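The Open Cylinder

A straight-sided container with no lid is the simplest storage object a household owns, and the one most often bought in the wrong size. It holds pens, wooden spoons, paintbrushes, knitting needles, toothbrushes and rolled drawings. It has no moving parts. Its performance depends on four measurements: inside diameter, inside depth, wall thickness and the shape of the rim.

Smaranda Mihăilă has been recording those measurements since June of last year. Her workroom in Siltdale, a converted dry-goods store with north light and one long bench, has shelving along the back wall for 303 cylinders, from egg-cup size up to umbrella stands. Each has a card. The card gives the four measurements, the empty weight, the color inside and out, and a line on what the thing was sold to hold, if that is known. Condition is recorded last, in pencil, on the grounds that it is the only entry expected to change.

Mihăilă trained as a draftsman and spent most of her working life drawing packaging. She stores nothing in the collection pieces. The ones on her bench, which do hold things, are duplicates, and they get moved, knocked and washed like anyone else's.

"People choose by the outside," she says. "Then they get it home and the outside does nothing for them. You live with the inside."

Depth and the one-third rule

The first measurement to get right is depth. A tool standing in a cylinder should show enough of its length to be grasped without the fingers entering the mouth. Mihăilă's working figure is one third of the tool above the rim, and two thirds below. With less than a third showing, the hand has to reach down. With more than half showing, the center of gravity of a heavy-ended tool sits above the rim and the tool begins to lever against the wall.

The rule works for pencils, which are nearly uniform along their length. It works less well for kitchen ladles and large brushes, where the weight is at one end. For these she goes by balance. Lay the tool across a finger and mark where it balances. The mark should sit below the rim when the tool is standing head up. If it sits above, the container is too shallow for that tool, whatever the label says.

Short tools in a deep container are the more common fault. An eraser, a pencil sharpener or a stub of chalk dropped into a deep pot goes to the floor and stays there until the pot is emptied. Mihăilă keeps these in a tray. Her assistant, Irina Nedelcu, uses a false floor instead: a disk of cork cut to the inside diameter and set on a short tube. The disk has a hole in the middle so that it can be lifted out with a hooked wire.

Diameter and lean

A single pencil in a wide pot leans until it touches the wall. Several pencils lean in different directions and cross. Up to a point this is useful, as the crossed stems hold each other apart and each can be drawn out alone. Past that point they lock.

The lean angle depends on the ratio of diameter to depth. In a pot twice as deep as it is wide, a thin tool leans by a little under 30 degrees. In a pot as deep as it is wide, it leans by close to 45, and the protruding end travels well outside the footprint of the pot. On a shelf this costs space. On a bench it means the ends of the tools catch a sleeve.

Nedelcu tested this last winter on the duplicates, using one set of 13 identical brushes moved from pot to pot. She recorded the widest spread of the tips and the number of brushes that came out with a neighbor attached. The narrow pots gave the smallest spread and the most tangles. The wide pots gave the reverse. The best results came from pots where the brushes filled a little more than half the opening, which is looser than most people pack them.

Her remedy for a pot that is too wide is a divider, made from two pieces of stiff card slotted together to form a cross. It should stop a finger's width short of the rim. A divider that comes flush with the rim makes four small mouths out of one large one, and every tool has to be aimed.

The rim

Most of the wear on an open cylinder is at the rim, and most of the cards in the Siltdale collection spend more words there than anywhere else. Mihăilă sorts rims into three kinds.

A cut rim is simply where the wall stops. It is common on cardboard tubes, on cheap metal pots and on anything sawn from a length of pipe. It is light and it takes no space, but the edge is as thin as the wall and it shows every chip.

A rolled rim is turned outward, and sometimes closed back on itself. It stiffens the mouth, which matters for thin-walled containers that would otherwise go oval when gripped. Water from washing collects in the roll. On painted metal this is where rust starts, usually on the underside where it is not seen.

A thickened rim is cast, molded or thrown with more material at the top than in the wall below. It is the heaviest of the three and the most comfortable to handle. A wide band also gives the eye a clear edge to aim at when something is being put back, particularly if the band is paler than the interior.

She gives the last point a heading of its own on the card: mouth contrast. It is scored from none to strong. A white pot that is white inside scores none. A pot with a pale rim and a deeper color within scores strong. In Nedelcu's notes, the strong-contrast pots were the ones that people returned tools to without slowing down.

Looking in from above

Catalogs show containers from the side, at eye level, as though they were going to be used on a mantelpiece. On a bench or a kitchen counter they are seen from above, by someone standing. From there the side wall is largely hidden and what remains is a ring with a floor of color inside it.
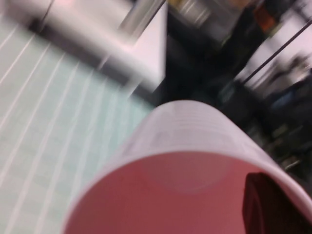
A pale, wide rim and a rose-red interior, with ruled blue-green to the left.

Interior color is a practical matter as much as a decorative one. A dark interior hides graphite dust, tea stains and scuffs. It also hides paper clips. A mid-tone such as salmon or rose sits between the two: dust shows on it, but it does not look dirty at the first mark, and both dark and light objects can be picked out against it. For a container that will hold mixed small items, Mihăilă recommends a mid-tone over either extreme.

Color also changes with depth. An interior of one even glaze or one even plastic will look darker or lighter in different places according to where the lamp stands. Anyone matching a pot to a room should look into it under the lamp it will live beside. She has returned two pots bought from the Iketti mail-order list for this reason, both of which had been listed as coral and both of which went brown at the bottom of the well.

The surface underneath

A ruled surface makes placement repeatable. Mihăilă lays a gridded sheet under the duplicates and gives each one a fixed square. When the bench is cleared for drawing, the pots go to the windowsill, and afterward they go back to the same squares. She puts the time saved at nothing much. The gain is that the hand learns the distance.

On a smooth surface, a tall narrow pot slides before it tips. On a surface with grip, it tips before it slides. Neither is better in all cases. For a pot of scissors near the edge of a table, sliding is worse. For a pot of brushes standing in water, tipping is worse. A ring of thin felt under the base reduces noise but gives almost no grip. A ring of rubber gives a good deal, and leaves a mark on some varnishes.

Weight in the base helps with both faults. Nedelcu adds it with a layer of clean gravel under a cork disk, to a depth of 11 millimeters in a standard pencil pot. More than that starts to eat into the useful depth and brings the one-third rule back into play.

Cleaning

The corner where wall meets floor is the hard part. If it is square, dust packs into it. If it is rounded, a cloth over two fingers will clear it. For pots too narrow for a hand, a bottle brush does the wall and misses the corner, so Mihăilă uses a strip of damp cloth wound around the end of a wooden spoon and turned slowly. Unglazed interiors are brushed dry. Cardboard is tapped out upside down and otherwise left alone.

She cleans the bench pots when the pencils come out with gray on the wrong end, a matter of some 40 days in normal use.

Buying notes

Take the tool to the store, or at least its length written down. Measure inside the mouth, since a thick rim can account for a surprising part of the quoted width. Run a finger around the edge in both directions. Stand the pot on the counter and press lightly on one side of the rim to see whether the base rocks.

The Hodoroagă pottery sells its cylinders by inside dimensions, stamped on the base. Gemitz, whose molded range comes with a thickened rim in all but the smallest size, prints outside dimensions on the label and the wall thickness on a separate sheet, so the useful width has to be worked out by subtracting twice the wall.

The Siltdale shelves can be seen by written appointment through October 2020. Visitors may handle anything with a blue card. Pieces with a white card stay where they are.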